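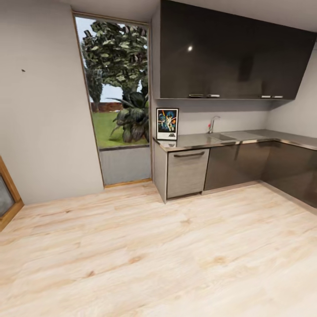 ### 4.2 Collecting demonstrations in simulation

All demonstrations were recorded in Sketden, a rendered home with a kitchen, a garden door and movable objects. The operator steers the arm through a hand controller and sees the same views that are later given to the policy. We stored each attempt in full, with joint readings and gripper commands next to the images. The final set holds 1000 attempts from 3 operators.

Contact with thin, flat objects was the hardest part to teach. Figure 4 shows the gripper at the lower right corner of a framed poster on the kitchen counter. The polished countertop mirrors the poster, and early policies sometimes reached for the reflection. We kept such views in the training set and varied the light between sessions.

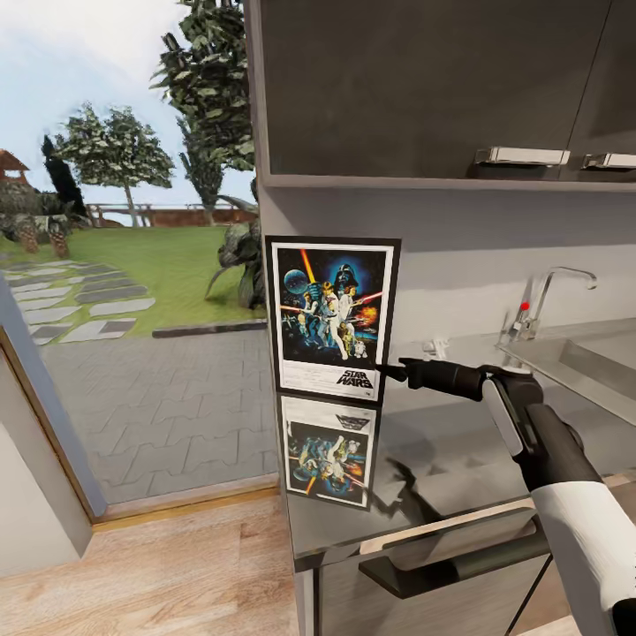 **Figure 4.** Gripper fingers against the poster frame, with the sink and faucet to the right.

### 4.3 Wrist views

The wrist camera gives the policy its closest look at a contact, but the fingers hide part of what they touch. Against a dark post the left fingertip is hard to tell from the surface behind it. We asked operators to label the moment of contact by hand in these cases – a slow job, done with the joint readings open beside the images.
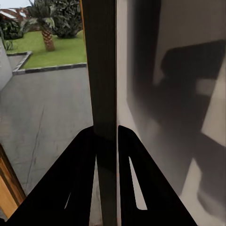
Emilian Ardeleanu argued that these labels should be dropped, as two operators often placed the same contact 10 steps apart. We kept them but gave them less weight in training.

Other views hold almost no detail of the task. When the black gripper fills most of the image, only a strip of pale wood is left to judge position by. Removing such images would break up the recordings, so we left them in and let the policy draw on its second view.
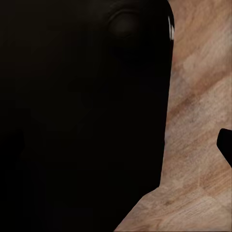 ### 4.4 Filtering

Edivaldo Sampaio replayed every attempt at double speed and marked the ones to be left out. An attempt was dropped if the operator paused for more than 10 seconds or if the simulator lost a contact. Failed grasps stayed in when the operator tried again – the retries are used in Section 5.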